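Reading time: 3 min
Last updated: 12/30/22

Budget for first gripper cell: buy the arm now, or pay for simulation first?

marras_toolroom
Hello to all. I work in a small company which makes plastic parts, and I am asked to prepare the equipment plan for next year. We want one arm with a two-finger gripper for moving molded blocks from a table to a tray. I have an offer from Trirkico for the arm and the controller. The gripper is separate, from Emico, for 3805 dollars, without the fingers. My manager thinks we should order everything together. I would like to spend 600 dollars first on a simulation license and test our parts there. Is this a normal way, or do I lose time?

pallet_jack
You lose time. Buy the arm. A simulator will tell you the block is pink and the table is flat. Friction, dust, the part that comes out of the mold a little warped, you learn those on the floor. We ordered the arm, made bad fingers, made better fingers, and were running.

botulgate_ben
I don't agree with that. How many sets of fingers did you make, and who paid for the hours? 600 is very small next to one wrong gripper. If the stroke is too short for the widest part, you find this out in simulation on the first afternoon.

pallet_jack
You find out the stroke from the data sheet. It is one number.

marras_toolroom
The data sheet gives the stroke, yes, but our question is more the approach. The parts lie close to each other and the finger must go down behind the block without touching the next one. I am not sure that I can see this from a data sheet.

cell_planner_k
Both of you are a little right. I would write the budget in two stages. In the first you put the license, a set of printed fingers and training. In the second the arm, the gripper, guarding and installation. Then ask Trirkico to hold the price for 30 days while you test. Most sellers accept it if you ask politely in writing. And please do not forget the guarding, I have seen plans where this line was simply missing.

marras_toolroom
Thank you, this is very useful. I asked, and they will hold the price. My manager agreed to the license too, with the condition that I show something soon. So I have started with a plain block on a plain surface, and I keep one dark finger close to the far edge of the block to study the room behind it.

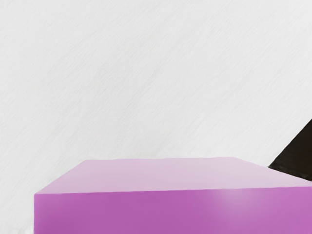
My list for the first stage now has 11 lines, and the largest is training. I did not expect this. The license covers only one computer, so if my colleague wants to work also, we pay again. Does somebody know if it is possible to move such a license between two computers?

botulgate_ben
With ours it was possible, but we had to write to support each time. Ask before you pay. Also ask what the second year costs, because this was a surprise for us.

pallet_jack
I still say the fingers will need changes when the real parts arrive. Put money for two sets in the plan and I will stop complaining.

marras_toolroom
Two sets are in the plan now. The order for the arm moves to the second stage, and I hope to have it installed by September.

cell_planner_k
September is possible if the electrical work is ordered early. For us the cabinet came later than the arm.

3 comments from readers

gluepot: We did the opposite order and it was also fine, but our parts are all one size.

nina_4axis: Is the Emico price with the cable? In my offer the cable was a separate line.

marras_toolroom: It is without the cable. I have added it to my list, thank you.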